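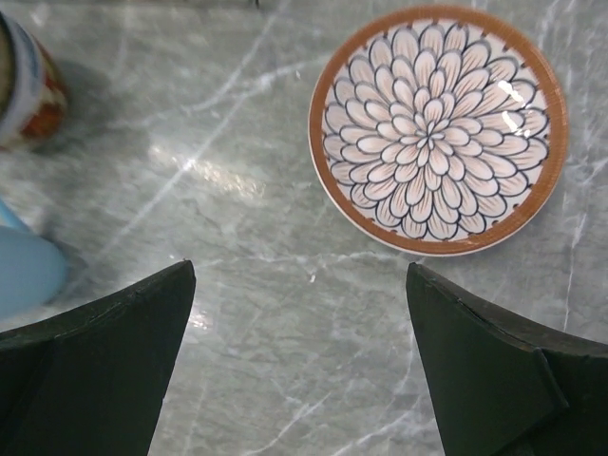
Plate with orange rim and flower center, on gray marble.

Resilience indicators for small watersheds: which baseline?

paltach_hydro
2025-06-06
I'm revising the adaptation index for the Rocha basin. Population in the upper valley went from 707 to 2149 over the record, and the index still treats water demand per household as constant. Has anyone rebased theirs?

geltia22
We rebased on a moving 11-year window. Variance dropped and the drought years stopped dominating the score.

siltload
A moving window hides the trend you are trying to measure. If the climate baseline drifts, the window drifts with it and the system looks stable all the way down. Use a fixed reference period and report the departure.

geltia22
Fixed to what? Our first 17 years have two gauge relocations in them. I would be measuring the gauges.

siltload
Then homogenize the series first. Double mass curve against the Pinda station, correct the breaks, then fix the baseline. 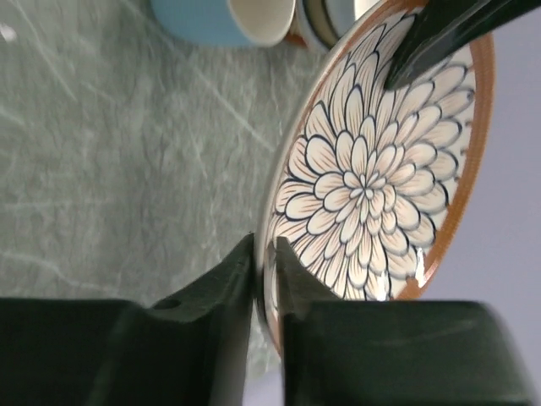
The same plate, tilted on its edge.

paltach_hydro
Pinda has no readings for December in several years, which is when we get most of the recharge. I can infill from Geltia but the correlation is weak above the snow line.

geltia22
Weak how? Below 0.6 I wouldn't infill.

paltach_hydro
Around 0.5 for the winter months. Summer is fine.

siltload
Leave the gaps and score the seasons separately. Demand should be its own term in any case. Folding population into a hydrologic index means you can't tell a dry year from a housing project.

geltia22
Disagree on that last part. The county wants one number, and separate terms get averaged by whoever reads the report, with worse weights than ours.

paltach_hydro
I'll run both versions and post the residuals.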